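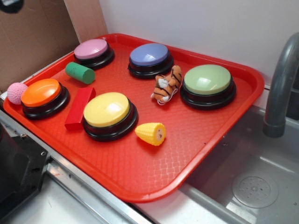

Wijesinghe asked whether the arm could do the dishes yet. It cannot, and Findis does not sell it for that purpose. The Hevero bench arm is supplied for short, repeatable counter tasks. 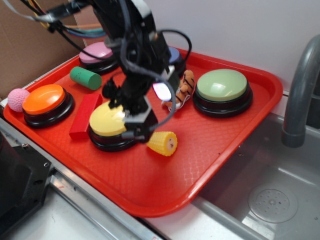 Pressing, lifting and placing small items are supported. Wiping and rinsing are not - both remain under study until December.

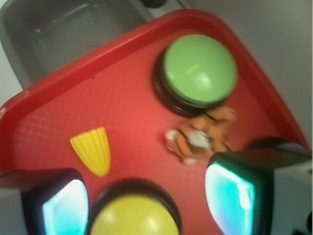
Shop-floor buyers usually ask about clutter. Few work surfaces are kept clear, and a target such as the yellow button may have a toy corn cob close by. Lead time is 11 days.
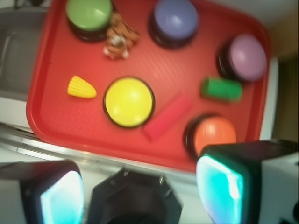

Skilla wrote that a person would still be quicker at most chores, and asked about support. Coverage runs 13 months.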